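17th June

Glaze tests, batch 9, cont.

Kiln was down to 200 by the time I got in, so left the lid propped and did paperwork until it was safe to unload. Bottom shelf first. The tin white from the 1979 recipe book crawled again on the Ruppert clay, same place as last time – along the inside curve where the wall meets the foot. On the Stindular clay it was fine. Same bucket, same dip time.

Things that could explain it:
Dust on the bisque. I wiped the Ruppert pieces with a damp sponge but didn't let them sit.
Glaze too thick in the curve. It pools there when I pour it out slowly.
The new bag of zinc from Sendico. Opened it in December and it had lumps.

Sieved the lumps out of what's left. Lost roughly 400 grams. Ordered a fresh bag.

Middle shelf was the pinks. Two good, one gray at the rim. The gray one was nearest the element, so move it in next time. Cone in the front had bent too far, cone in the back was right. The Milel controller reads low at the top end and I should stop trusting it.

Shape question for the next set: how shallow the curve should be so the glaze runs out clean.
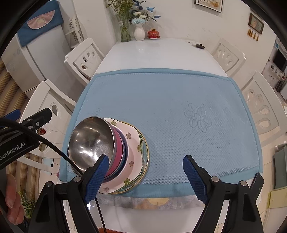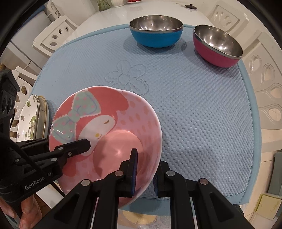
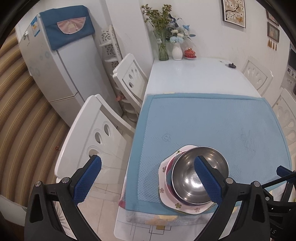
Bowls, steel among them.

Next firing

Remix tin white without the Sendico zinc. Four tiles on each clay, half wiped and left overnight, half not wiped. Slower ramp at the start. Cones on every shelf – I keep skipping the top one.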